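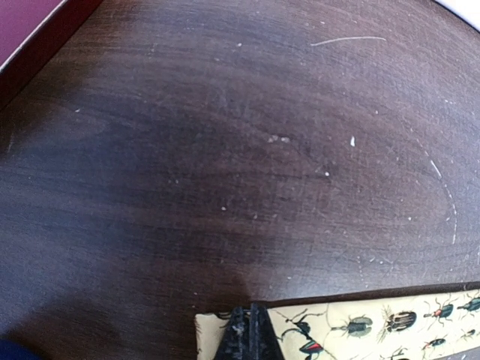
Section 3. Setting out the sorting table

For scraps, trims and small bits. Read section 2 first if the Kota boxes haven't been unpacked. Changes since the July version are marked (new).

3.1 The table top

1. Wipe down with a dry cloth. Then a damp one, well wrung out. Then dry again.
2. Old scratches stay. Don't sand, don't polish. Polish comes off on pale fabric and won't wash out.
3. Run a hand over the wood. Anything that snags, put tape on it and tell Josefien Peeters.
4. Crumbs, grit, thread ends: brush towards you, into your palm. Not onto the floor.

CAUTION. No wax sprays. We lost a whole bag of Ventura ribbon to one of those.

Note: dark wood shows every speck. A few are fine. You're sorting on it, not eating off it.

3.2 Containers

You need a tray with compartments, an open basket, a wide bowl, a small cup. Colour doesn't matter. Same place every time does.

1. Tray at the back, near the middle. Long side facing you. Push it back so the front half of the table is left for cloth.
2. Basket to the right of the tray, in the corner. Takes anything long, tangled or stretchy. Don't try to untangle first, you'll be there all day.
3. Bowl on the left. Oddments, things you can't decide about.
4. Cup in front of the bowl. Pins, beads, single buttons. Keep it small or people start putting pens in it.
5. Check you can reach all of it sitting down. If not, bring everthing forward a hand's width.

CAUTION. Pins go in the cup and nowhere else. Not the bowl. Not stuck in the basket mesh.

(new) Containers with a wobble: fold a bit of card under the low side. Two folds is usually enough.

3.3 Laying out a strip

1. One piece at a time. Print side up.
2. Lay it across, left to right, in front of the containers. Smooth from the middle outwards with flat fingers. No pulling, stretch fabrics never go back quite the same.
3. Leave jagged edges alone. Trimming is section 5, different scissors.
4. Measure the longest straight run. Under 42 cm goes to the Dula bag. 42 cm or over, roll it and keep it.
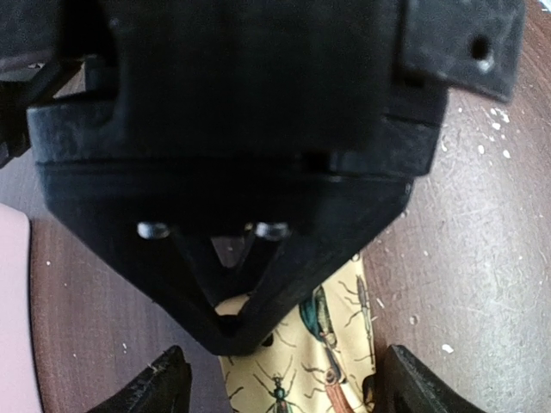 5. Rolled pieces: loose roll, print outwards, one band round the middle. Tight rolls crease and the crease shows.
6. Write the length on a slip and tuck it under the band. Pencil only.
7. Shake out the bits before the next piece goes down. Small white crumbs get pressed into the pile otherwise and look like faults.

Note: patterned pieces with two colours or more go by the background colour, so red on black is black. Metallic twist and cord go in the basket whatever colour they are.

3.4 Before you start

Quick look over the table from the front.
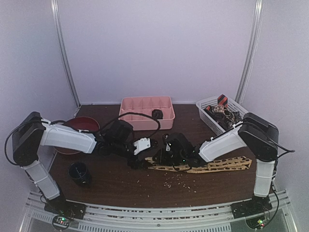

Fig. 3. Tray at the back, basket in the right corner, bowl and cup on the left, leopard-print strip laid across.

- Strip flat, not hanging over the edge
- Nothing standing on the strip
- Basket not so full that things fall out when you take one
- Cup upright and not full to the brim
- Tray compartments: one kind of thing in each. Mixed ones get emptied and done again, sorry

If something doesn't fit a compartment, it doesn't go in the tray. Don't force it, the dividers crack. Spare trays come from Batus, order code on the inside of the cupbord door, and they take 3 weeks.

3.5 Packing away

1. Tray first, lid on, carried level. Tip it once and you've undone the morning.
2. Empty the cup into the lidded tin.
3. Basket stays out unless the room is needed.
4. Weigh the Dula bag. At 600 g tie it off, label it, start another.
5. Brush down the table again as 3.1, step 4.

Section 4 covers washing.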